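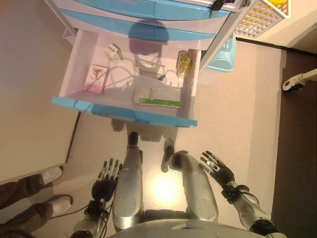 Unused and Expired Medicines in Tamton Homes
Student project report

Group members: Fotini Nikolaidis, Aliki Pappas, Thodoris Vrettos
Supervisor: Stamatia Kourkoulas

1. Background

Most households keep some medicine at home. Some of it is in regular use, but a lot is left over from an old illness or was bought in case it was needed. Our project looked at how much of this medicine is past its expiry date and what people in Tamton do with it when they clear it out.

We chose the topic after a talk by Nektarios Theodorakopoulos, who runs the Derno Street pharmacy. He told our class that he often gets asked whether old tablets can go in the rubbish, and that many customers don't know the pharmacy takes them back.

2. Method

We handed out a two-page survey in June. Each household was asked to go through the places where it kept medicine and write down every item, its expiry date and whether anyone still used it. We also asked where the medicine was kept and how old items were thrown away. Names and addresses were not collected.

We got 77 surveys back. Eight had no expiry dates filled in, so we left those out of the results in Section 3 but kept them for the questions on storage and disposal.

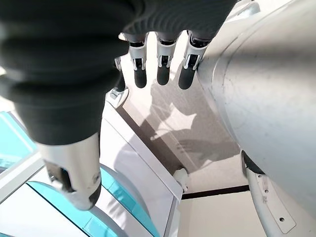 Figure 1. Fingers and thumb of a robotic hand, pointing downward.

3. Results

The surveys listed 1072 items in total, not counting the eight that were left out. Cold and flu products, pain relief and skin creams were the most common. Eye drops were often past their date, and several people wrote that they had not known a bottle should be thrown out a set time after opening.

The kitchen was the most common storage place, followed by the bathroom. We had expected the bathroom to come first. Households with small children were more likely to use a high cupboard or something with a lock.

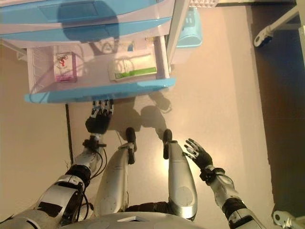 Disposal answers were harder to sort, as many people ticked more than one box. The household bin was the most frequent answer. Tipping liquids down the sink came next, and returning items to a pharmacy was third. A few people said they had never thrown any medicine away.

4. Problems with the survey

The form asked for an "item" without saying what that meant. Some households counted each box and others counted each type, so the total is less exact than it looks. Thodoris also found that people mixed vitamins in with medicines – we left these in, as taking them out would have meant guessing.

5. Recommendations

We think the pharmacy should put its take-back sign at the front counter, where people wait. A short notice in the school newsletter would also help. If another class repeats the survey, the form should define an item and ask about vitamins separately.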